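2026-05-01
Woldemariam, Workmont project office

Progress report: tableware and tray standardization, Workmont day centers

1. Period and scope

This report covers the second phase of the tableware project at Workmont. It follows the work plan agreed in August and uses the same headings. The project replaces mixed and worn tableware in the day center kitchens with a single set of plates, bowls and carrying trays, and sets out one written method for laying, clearing and storing them.

Phase one dealt with the inventory and the choice of supplier. Phase two deals with the trial of the new set, the layout of the serving tables and the first version of the written method. Phase three, the full changeover, has not started.

2. Inventory status

The inventory taken in phase one listed nearly 4,000 pieces across all sites. Each piece was recorded by type, color, condition and storage place. Of these, 681 were marked for removal on grounds of cracks, chips, deep knife marks or warping. Removal was completed in this period. Pieces that did not meet the serving standard but were still sound were moved to craft rooms and are no longer counted as tableware.

Two errors in the phase one count were corrected. At one site, lids had been entered as shallow plates. At another, the trays kept in the upstairs pantry had been left out. The corrected list replaces the earlier one and should be used for all orders from now on. The storage place column has also been changed: it now gives the cupboard and shelf, where the earlier list gave only the room.

3. Trial set

The trial set was ordered from Teltaser and arrived in two deliveries. The first was complete. The second was short by one carton of bowls, which the supplier sent on without charge. All cartons were opened and checked against the packing list before anything was washed or issued.

The set is color coded by use. Green is used for carrying and sorting trays, orange for main plates. Bowls are supplied in a third color, still to be confirmed, as the first choice was hard to tell from the plates under the older ceiling lights at the Alen site. Samples in two other shades have been requested.

The trays have a raised rim and rounded corners. The rim was a requirement in the specification, after spills were recorded with the flat boards used before. The rounded corners were not specified but have made wiping down easier. The flat interior takes a folded cloth, a set of cutlery and one bowl. It does not take a main plate and a bowl together, and kitchens that used to carry both in one trip now make two. Staff at two sites have asked for a larger size. A price has been obtained and is listed under section 7.

4. Table layout

The layout work was done at the Alen site on tables with a light, smooth top. The tray is placed at the near side of the table with the plate beyond it, leaving clear table surface between the next place and the tray. This arrangement was tested against the previous one, in which the plate stood on the tray throughout the meal. With the plate set directly on the table, users had more room for their forearms and the tray could be removed early.

The color contrast between plate and tabletop was reviewed as part of the same work. Several users have low vision, and the old white plates were difficult to find on a pale surface. Orange against the light lavender-gray top was judged acceptable by the site staff. The pale mint-green tray gives less contrast at its outer edge. A darker green is available from the same range and will be compared in phase three.

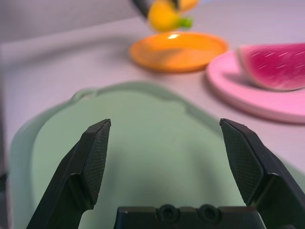
5. Written method

The first version of the written method runs to 12 pages. It covers laying, serving, clearing, washing and storage. Each section begins with the items needed and ends with a short check. The text was read by kitchen staff at three sites and revised once. Main changes made at revision:

- The order of clearing was reversed. Plates are now taken first and the tray last, so that cutlery and napkins can be collected on it.
- The stacking limit for trays was set at 20. Higher stacks leaned when placed on the narrow shelves.
- The instruction to dry trays by hand was dropped. They are left on edge in the rack.
- Wording on dishwasher settings was moved to an appendix, as machines differ between sites.

One point remains open. The method asks for trays to be stored near the serving table, but two kitchens have no free shelf there. A wall rack has been proposed for both. The property department has been asked to approve the fixing points and has not yet replied.

6. Problems and delays

The short delivery held back the bowl trial by one week. The layout review took longer than planned at the Alen site, where the tables had to be moved for floor repairs and set out again. Neither delay affects the end date of phase two.

Labels supplied with the trays did not hold through repeated washing. They have been withdrawn. Marking by engraving is being priced. Until then, trays are identified by site with a dot of paint on the underside, renewed as needed.

7. Spending

Spending on the trial set is within the approved line. Spending on staff time is slightly over, owing to the repeated table layout, and has been met from the reserve for that line. No transfer between budget lines is requested. Three items are put forward for decision before phase three:

- Larger trays for the two sites that asked for them, at a higher unit price than the standard size.
- Wall racks for two kitchens, including fixing.
- Engraving of all trays, either by the supplier or by a local workshop.

Quotes for each are attached as a separate file.

8. Next steps

The bowl color will be chosen when the samples have been looked at under both types of ceiling light. The darker green tray will be compared with the present one on the same tables. The written method will be issued as version two after the storage question is settled, and the old wall charts will be taken down on the day it is issued. The order for the full changeover will be placed after the three decisions in section 7 have been received.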